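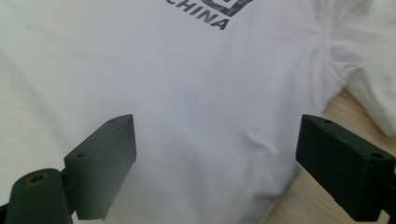 Filed under: Threads / Clothes and laundry

1. I have washed my own clothes for 20 years and only started reading the labels last winter. A thread on keeping white cotton white, with the mistakes left in.

2. Most greying is leftover detergent and body oil. I was using a full cap of powder for a half load and a short rinse. The cotton went dull and felt stiff under the arms. I cut the dose and added a second rinse, and the stiffness went within a few washes.

3. We have hard water in Bekau. If your kettle furs up, your shirts are getting the same water. The detergent packet should have a separate dose for hard water, usually in small print on the back. Mine did and I had never looked.

4. Sorting. I used to put pale grey and cream in with white. Don't. Pale grey sheds as well. I now keep a bag for white only and wait until it is full, even if that takes a fortnight.

5. Temperature. I wash everyday white cotton at 40 and do towels and pillowcases hotter. Check the label first, especially for anything with a print or some stretch in it.

6. Prints. Turn the garment inside out before it goes in, and again before ironing. A hot iron straight on a print can lift it or leave it shiny. I ruined a good one from a Kulteck staff day this way. The K came off on the iron plate and then went on to a pillowcase.

7. Yellow underarms. Chlorine bleach made mine worse. What helped was soaking in oxygen bleach and warm water for 8 hours, then a normal wash. Two rounds for the old marks. One shirt didn't shift at all and is now for painting in.

8. Someone will ask which brand. I have used Endulgate and the supermarket's own, and after a month of each I couldn't tell the sleeves apart. The Endulgate smells stronger. I went back to the cheap one.

9. Fabric softener: I stopped. It coats cotton and towels stop drying you properly. If you like the smell, carry on, but leave it out every other wash.

10. Drying. Outside if you can. Sun does lighten cotton a bit. In January I use the airer in the back bedroom with the window open an inch and the door shut. Hang T-shirts from the hem, pegged at the side seams, or you get two little peaks on the shoulders.

11. Don't leave a wet load sitting in the drum overnight. I did it twice this month and both had to be washed again.

12. Tumble drying shrinks length more than width, at least on the cheap ones I buy. I lost about 80 millimetres off a long one over a year of hot cycles. It had been fine for tucking in and now it isn't.

13. Clean the machine. Take the drawer right out and look up into the space above it. Mine was black. Old toothbrush, hot water, then an empty hot cycle. The rubber seal as well, in the fold at the bottom.

14. Storing. Cotton put away with any sweat left in it will come out yellow in spring. Wash it before it goes in the loft, even if you only wore it for an hour. No plastic bags. I use an old pillowcase.

15. Reply to a few of you: yes, bicarbonate is fine, though I didn't notice much difference. No, I haven't tried blueing. The launderette on Yang Street will do a hot white wash if you ask at the counter, but they want the load before noon.

16. Wool is a different job and I'm not good at it. If anyone has a method for cream jumpers that doesn't felt the cuffs, put it underneath and I'll try it on the oldest one.

383 likes

Contact | Terms | Back to top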